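I took over the alterations counter at Stoda in May. A few people asked what the work is like and what they should know before bringing clothes in. Thread.

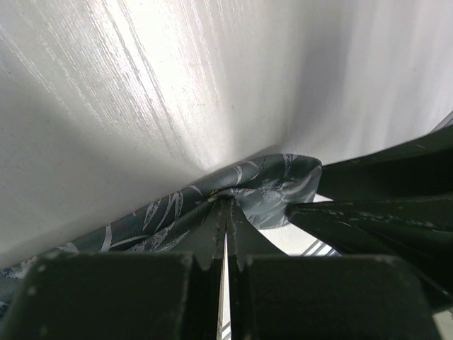
Dark patterned fabric, glossy pale surface behind it.

Most of what comes in is hems. Pants first, then dresses, then curtains people bought before they measured the window.

Wear the shoes. If you bring in pants to be hemmed and you're wearing sneakers, I will hem them for sneakers. Ibrahim Igwe at the next counter keeps a pair of loaner dress shoes, but they're one size and not many people have that size.

Wash it before you bring it. Cotton shrinks, and rayon can shrink a lot. I had a customer pick up a skirt at exactly the length she asked for and come back after laundry day with a different skirt.

I don't charge for the second try if I got it wrong. I do charge if the dryer got it wrong. We have had discussions about this.

Prices. A plain hem is the cheapest thing on the board. Lining adds to it. A jeans hem where you keep the original edge costs more than a plain one and takes longer, and most people want it once they see the two side by side.

Patterned fabric: if the print runs in a direction, tell me which way you think is up. You'd be surprised how often the customer and I disagree. On a busy dark print I can hide a repair well. On plain pale linen I can't hide anything.

Same goes for thread color. On a print I match the darkest color in it. On a solid I go one shade darker than the cloth, since thread looks lighter once it's sewn than it does on the spool. Aminu Uzor taught me that and I haven't found a case where it fails.

Aminu ran this counter before me. He left a notebook with every repeat customer's measurements in it, 296 people, in pencil. I'm slowly copying it over. Some entries only say "see last time."

Zippers. If the slider is worn but the teeth are fine, you don't need a new zipper. You need a new slider, and it's a small job. Ask for that by name, because plenty of shops will quote you the full replacement.

Invisible zippers that pop open behind the pull are usually in a dress that's too tight at that point. I can put in a new one and it'll do the same thing. What fixes it is letting out the side seams, if there's anything there to let out.

You can check that yourself. Turn the garment inside out and look at how much fabric sits past the stitching. Older clothes often have a generous seam allowance. Newer ones often have hardly any, and it's been trimmed and overlocked, so that's the end of the conversation.

Jackets: sleeves are easy unless there are working buttonholes at the cuff. Taking in the waist is fine. Shoulders are the thing to get right when you buy it. I'll do shoulders, but the price usually makes people put the jacket back on the hanger.

Czesław Żak, who I trained with in Drerton, wouldn't touch shoulders at all. He'd say "buy another jacket" and go back to his sewing. He had customers drive in from two counties over so he could tell them that.

Someone asked about moth holes. Small ones in knitwear can be darned. In woven wool I can sometimes pull threads from an inside seam and reweave, but it's slow and I only offer it on things people really care about. Put the rest of your closet in order before you pay me for it, or I'll see you again.

Turnaround is 5 working days for most things, 7 if it's lined. It's longer before graduation and the wedding months. If you have an event, tell me the date of the event and not the date you'd like it back. Those are different and I plan by the first one.

Please empty your pockets. So far I've found a house key, a lot of receipts and a dental retainer. The retainer was claimed.

Equipment question from Jabari Ogola: I use the shop's industrial straight stitch for nearly everything, an overlocker, and a blind hemmer that was here when I got here and has opinions about knits. At home I have a basic domestic machine and it's fine. If you're starting out, spend the money on good scissors and a decent iron before you upgrade the machine.

Pressing is half of it. A hem that looks homemade mostly hasn't been pressed properly - once when you fold it, once after you sew it. Use a damp cloth on wool. Let it cool flat before you move it.

Things I don't take: leather, fur, wetsuits, anything beaded all the way down to the hem. Adebayo Balogun over on Briggs does leather and does it well. Go in the morning, he closes the door when the bench is full.

I'll do a separate thread on curtains, because there's too much to fit here. Measure from the rod, not from the top of the window. That covers most of it.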